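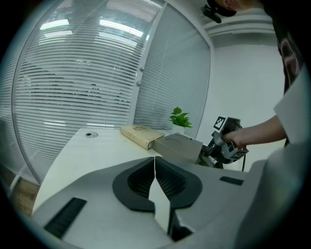
About us

Home – About – What we do – Prices – Join – Contact

Wostulia is a translation and proofreading office in Drotdale. We started in 2000 as a two-person business above a bakery, working mainly on instruction leaflets for garden machinery and on letters for families with relatives abroad. The bakery has gone but we are still on the same street, three doors further down.

What we do

Most of our work is written translation. Customers bring us birth and marriage certificates, school reports, tenancy agreements, wills and medical letters. For businesses we translate catalogues, safety sheets, staff handbooks and websites. We also proofread English text written by people who use it as a second language, including theses, although we will correct the language only and will not touch the argument.

We do not offer telephone interpreting. We tried it for a couple of years and found we could not staff it properly in the evenings. If you need an interpreter in person, for example at a hospital appointment or a parents' evening, please ask at least a week ahead and we will tell you whether we can cover it.

How a job is done

Every document is translated by one person and read by a second, who has both texts side by side. Names, dates and reference numbers are checked separately at the end. Certificates are printed, stamped and signed, and can be collected or posted. We keep a copy for 20 months unless you ask us to delete it sooner.

A one-page certificate normally takes two working days. Longer documents are priced by the word and we give a written quote before starting. The quote does not change unless the text does.

Our offices

The main office is in Drotdale, where the front desk is open from 9.30 until 4. On Thursday it stays open until 7 for people who cannot come during the day. There is a step at the front door and a level entrance from the car park behind.

The Gaseswood office is smaller and open by appointment. It took over the customers of Song, a language bureau that closed when its owners retired, and still holds their glossaries for the timber and paper trades. If you were a customer of Song, your old reference number will still work.

Working with us

We take on freelance translators from time to time, usually in May. Applicants are asked to do a short paid test piece. We are also glad to hear from students looking for a placement – please say which languages you read, and how well.

Last updated: May

Contact: Wostulia, Drotdale, extension 1486 | Copyright Wostulia | Back to top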